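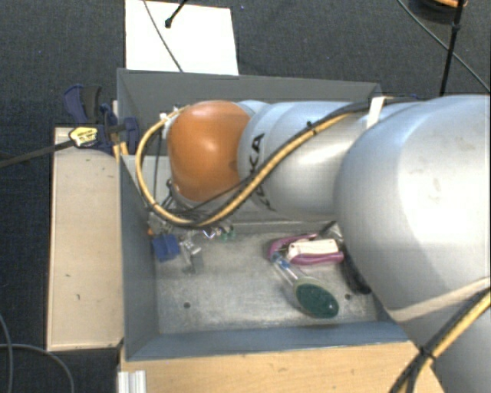
Saturday, afternoon session. Small-parts bin, block sorting.

Grey metal bin back on the bench after cleaning. Floor wiped with a dry cloth, walls left as they were. The sloping side wall is the one to watch: blocks tipped against it slide down and finish hard up against the base, where they are slow to pick out. Blue is the easiest colour to find against the grey. The green pieces are harder, particularly the small ones near the corners.

Stock is the Plillard mixed set, 1000 pieces by the label on the carton. Decanted 12 into the bin for the first run and put the rest back on the shelf under Fanmont. The small orange pieces belong with this set, so please don't return them to the Tavares tray.

Run 1: pieces scattered by hand from the centre. Too much ended up on one side.
Run 2: same pieces, poured from the scoop at the back wall. Better spread. Keep this method.

Mass check on the bench scale before run 2. The scale drifted 2 g between readings with the 1000 g reference on the pan. Re-zeroed and repeated, same drift. Nest Watkins has the calibration sheet; ask her on Monday whether it was drifting before the move.

To do:
Line the bin floor with the thin grey mat and repeat run 2.
Order a second scoop from Grultarero, same size as the current one.
Separate the greens by shade. Two batches have been mixed and the colour difference is visible under the bench lamp.
Relabel the carton. Marker has rubbed off the lid.

Bin left out, lid on the carton, scale switched off at the wall.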